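3.2 Sorting at the kitchen table

Households in Skerkgate and Umia were asked to sort their own waste for 20 weeks before handing it over at the curb. Each home got two bins, one for food scraps and one for packaging, and a printed sheet listing six kinds of item. Most people did the sorting indoors, on whatever surface was free, and took both bins out the night before collection.

Food scraps caused little trouble. Packaging was harder. Drink cans nearly always reached the right bin, but paper cups were split between the two - many residents told us they thought of a used cup as food waste. Zein and Fourie met the same problem in their earlier survey of 2,000 homes in Hatine, where the printed sheet did not mention cups at all. We added a line on cups in April, and errors fell in Skerkgate but not in Umia.

Dried goods such as chili peppers were left off the sheet. Residents placed them with food scraps, and we counted this as correct.

Figure 2. Food items and drink packaging on a table: dried red chili peppers, a paper cup and a crushed soda can.
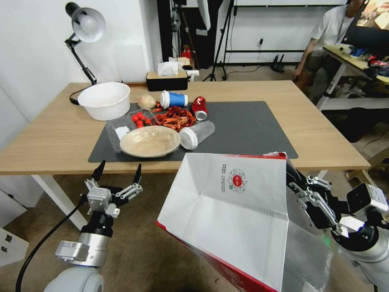 Vol. 20, No. 6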